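Keeping a Kitchen Price Book

By Kumudini Majumder

The national inflation rate is an average over a very large basket, and no single kitchen buys that basket. A household that wants to know how fast its own food costs are moving has to measure them. The method below needs a notebook or a spreadsheet, a scale and a pen near the place where bags are unpacked.

Choosing the basket

Go through one quarter of receipts and sort the lines by total spent. In the Akanda test household, food spending for the quarter came to $1,993. A list of 10 items is enough for most kitchens. Leave out anything bought only for holidays or guests. Bulk purchases meant to last a year should be divided over the year before they are ranked.

Fix the quantities and do not change them. A basket that shrinks when prices go up measures behavior as well as price, and the two can't be separated afterward.

Recording prices

Write the price per pound, per quart or per count, never the price per package. Package sizes change without notice, and the shelf tag may use a different unit from one brand to the next. Record the price after store discounts but before coupons. Sales tax, where food is taxed, goes on its own line.

Loose produce should be weighed at home once per trip – store scales are often read in a hurry. Use the same scale each time. Trim and peel are not deducted.

If an item is out of stock, carry the last price forward and mark it with a C. After two carried entries in a row, replace the item with the closest substitute and note the change in the margin.
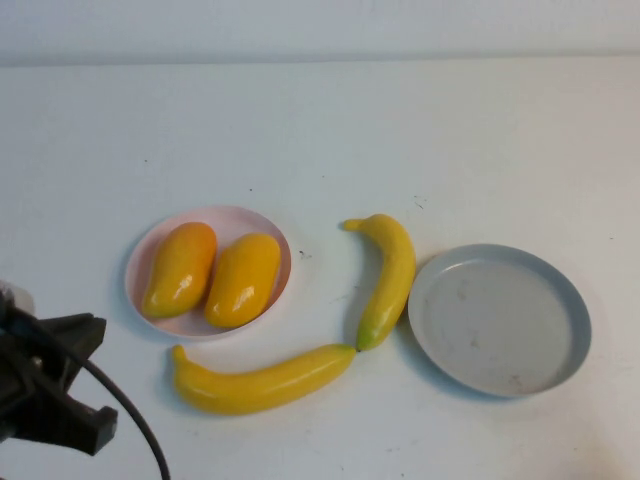
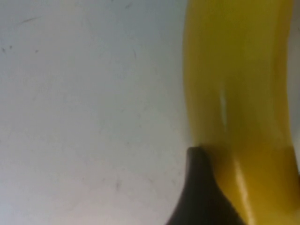
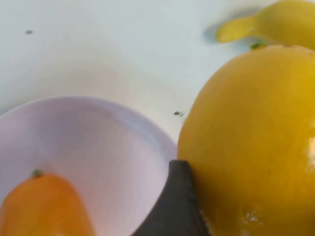 Home > Kitchen > Budget and Prices

Calculating the index

Multiply each price by its fixed quantity and add the results. The first month's total is the base. Divide each later total by the base and multiply by 1,000, which gives one more digit of detail than the usual base of 100 and saves writing decimals. A reading of 1,085 therefore means the basket costs 8.5 percent more than it did in the base month.

Compare the same month in different years where possible. Fresh fruit and greens follow the season, and a reading for December set against one for July says little about the trend. Households that want a steadier line can keep a second index without fresh produce. Hường Khúc, who checked the worksheet for this page, keeps both and looks at the gap between them.

Using the result

– Raise the food budget by the change in the index, not by the change in total spending.
– Where one item accounts for most of an increase, look at that item first. Store brands and larger packs come second.
– Work out unit cost on what gets eaten. If 85 percent of a large bag is used, divide the price by 0.85 before comparing it with the small bag.
– Rebase once a year. Keep the old series.

Storage

Thermal receipts fade. Copy the figures the same evening, or keep the slips in a paper envelope away from the stove. Ink holds up better than pencil on pages that are handled with damp hands.

Filed under: Price Books, Food Costs, Worksheets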